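# Willeo Flat Sheet, brushed cotton

Item 4000 in the Sedico bedding list. Sold singly, in plain colors. Pillowcases are on their own page.

The Willeo is the heavier of our 2 flat sheets. It is woven for us at the Plevgate mill and brushed on one side only, so the smooth side can go up in summer and the brushed side in winter. The hem is double-turned at the top and single-turned on the other three sides.

We changed the thread in the top hem after Noura Hattar in returns kept seeing the same split near the corner. The new thread is polyester-wrapped cotton. Sheets with the old thread have a white care label, and we will still replace those if the hem goes.
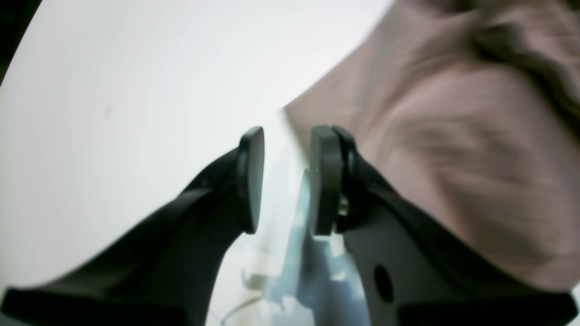

Shrinkage is the thing people write to us about most. Expect the sheet to lose a little length in the first two washes and then stop. The size on the packet is the size before washing - if your mattress is deep, order the next one up.

## Care

- Wash at 40 °C with similar colors
- Wash alone the first time
- Tumble dry on low, or line dry
- Iron the smooth side only
- No bleach and no fabric softener

Softener coats the brushed side and it goes flat. A sheet that has already gone flat can usually be brought back with two washes in plain water and a turn in the dryer.

## Ordering

Single sheets are $50 each. Cases for guest houses and rental properties are $129 and hold three sheets of one size and color. We don't split cases or mix colors in them.

Dye lots vary. If you need sheets to match, order them together and put a note on the order. Hussam Moussa packs the case orders and will pull from one lot where he can. We can't match a sheet bought in an earlier year.

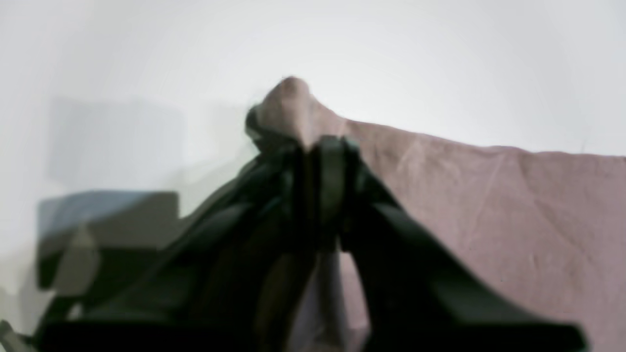
Page last changed: July 22, 2021 (Q. Sabbagh)

## Returns

Unwashed sheets can come back within 50 days, folded, with the packet. Washed sheets can come back only for a fault in the weave or the hem. Send a photo of the fault first, with the care label showing.

Trade customers who used to order through Weidemann should now write to Calum Mowat at the Sedico office. Old Weidemann account numbers still work for the Willeo but not for towels.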